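Stop Selling Me Things Without The Cable

Nov 6, 2023

Bought a reading lamp in October. Gruvano, the clip-on one, charges by USB. Got it home, opened the box - lamp, leaflet, no cable. "Cable not included to reduce waste." Fine. Except the lamp takes the fat old round pin that nothing else in my house takes, so back to the shop on Trumside high street, where the right lead costs 7 pounds. In its own plastic packet. With its own leaflet.

So how much waste did we reduce there? One bus trip, two packets, one annoyed customer.

I'm not against the idea. Leaving the lead out makes sense if everyone already has the lead. Most of us have a drawer full. But the makers want it both ways, they want to drop the cable and keep the odd socket. Pick one.

The price never moves either

This is what gets me. The lamp was 19 pounds last year with a lead in the box. It's 19 pounds now without. If the saving is for the planet, lovely, but then where did the money go? A cable costs them pennies, I know. Pennies times every lamp they sell is not pennies. And the shop gets to sell the lead seperately, so they're happy too. The only person paying extra is the one at the till.

My Letora speaker did the same thing. So did the toothbrush. The toothbrush! Came with a charging stand and no plug, and the stand had a wire so short it wouldn't reach from the shaver socket to the shelf. It lives on the floor of the landing now, by the hoover.

What people really do

They keep everything. That's what happens when you can't trust the next box to have a lead in it. You hang on to every wire you ever owned, just in case, and you never label them, and then the in-laws come and it all goes in a tub under the stairs. I had a go at ours last weekend. Took most of an afternoon. Old phone chargers, a camera lead for a camera we gave away, 5 that fit nothing at all as far as I can tell. Kept the short ones. Kept the good ones too, tied up so they don't knot. 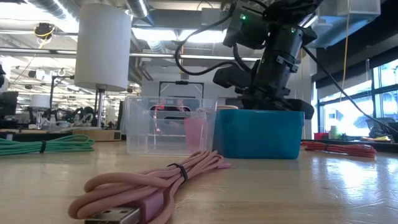
Three things I'd change

Print the socket type on the front of the box. Big. Not on the back in grey, under the recycling logo. If I can read how many hours the battery lasts from across the aisle I should be able to read what plugs into it.

Ask at the till. "Do you need a lead with that?" Yes or no. If yes, it's in the price. The Bang shop by the station did this when I got my radio and it took ten seconds, nobody fainted.

And if you leave the cable out, knock something off. Even a pound. I'd take a pound. I'd feel like we were in it together instead of being told off for wanting the thing I bought to switch on.

Anyway the lamp is good. Nice warm light, clip's a bit stiff. Would of been four stars if it had come with the lead.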